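Packing a snack bag for the mail - candy at the top or the bottom?
General Packing board

killero_post
Joined January
Posted 2021-08-11

I send a bag of snacks to my sister every couple of months. I fold the top of a brown paper bag over twice, then put the whole thing in a mailer. The last one arrived with the chips crushed and hard candy all through the bottom. Total weight was 700 grams, so it wasn't overloaded.

How do you all order the stuff inside? I have been putting the candy in last because it fills the gaps.

takham5
Candy goes in first. It's the heaviest thing per inch and it doesn't care what sits on it. Chips and anything puffed go last. If the candy is on top it works its way down and takes the chips with it. 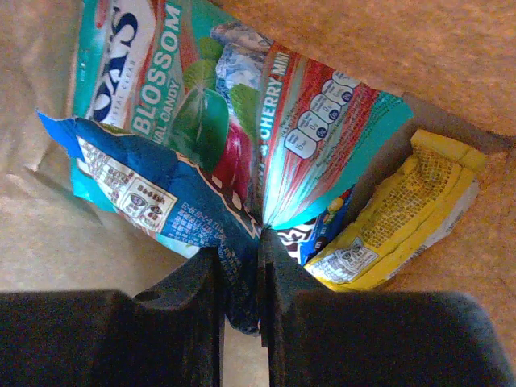
Hard candy bags are also the worst for popping open, and that matters more to me than the order. The cherry mint Blossom bag is the type I mean, a big candy bag, the largest thing in the pile. I fold those in half and put a rubber band on before they go anywhere near a paper bag. And any wrapper that's torn at the end, like the dark blue one, stays home or gets eaten first.

Yaryna Nechyporuk
I disagree with candy first. A paper bag has a weak bottom seam. Put 300 grams of hard candy straight on that seam and it will go through if the mailer gets dropped on its end. I put something flat down there, usually a bar or a piece of cereal box, then the candy, then the rest.

takham5
Never had a seam go. What bags are you using?

Yaryna Nechyporuk
Plain brown lunch size, whatever the store has. The seam went on me twice. After that I started using cardboard and it stopped.

killero_post
The cardboard is easy enough, I'll try it. Do you load the bag standing up or lying down? Mine falls over constantly and I end up holding it with one hand.

cluvano
Lying down. Put it on its side on the table, open the mouth, slide the flat things in along the bottom side, then stand it up at the end and shake it once.

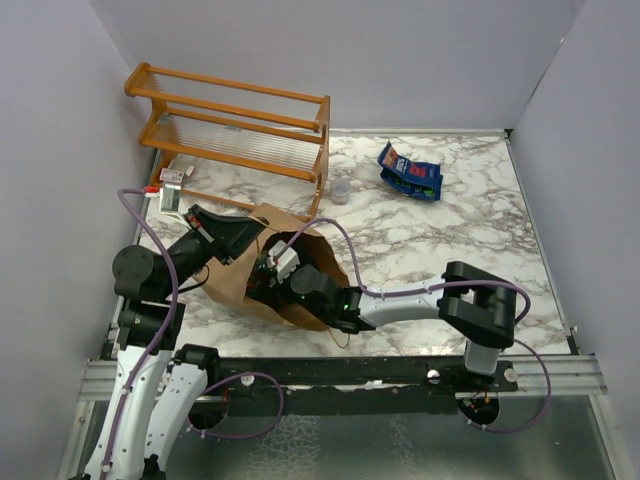
It also keeps the bag from ripping at the top edge, which happens to me when I push things down into a standing bag. Crumpled paper is fine by the way. A bag that's been used already is softer and opens wider.

Kazlauskienė
Soft bags tear easier though. I use a new one every time. A pack of 80 lasts me years.

cluvano
I've reused the same one 5 times. Depends what's in it.

takham5
Lying down only works if nothing is loose. Loose candy rolls straight back out onto the table.

killero_post
Nothing loose this time. Cardboard, banded candy, bars, chips on top. It goes out Friday.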